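The long shed at Oltcombe still smells of rubber and cardboard, and the kettle still goes on at half past six, but the talk over the mugs has changed since Jolinberg brought in the arms last April. There are 6 of them now, handling the footwear that customers send back, and the 27 people on the returns floor have had to work out what their own hands are for.

For years the job meant lifting, turning and setting down, 400 pairs on a steady shift and far more after the holidays (ask anyone's shoulders!).
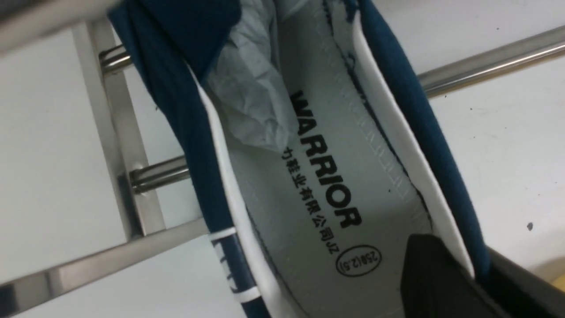
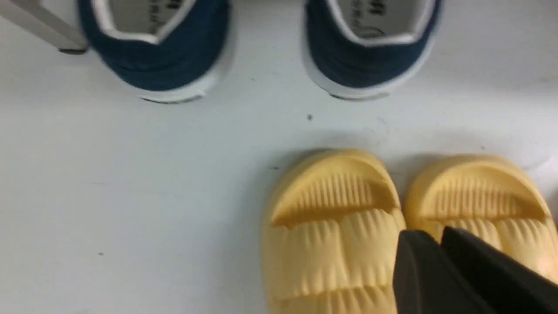 Much of the day now goes on teaching and judging. Somebody has to decide whether a scuff matters, and a woman who spent years at the old Ormsby depot told me, over a very good flapjack, that she had never before been asked her opinion of a shoe. She rather likes it. Others miss the rhythm, and the chatting that went with it, and a few have asked to move over to packing, where the radio is louder and the work is still done by hand.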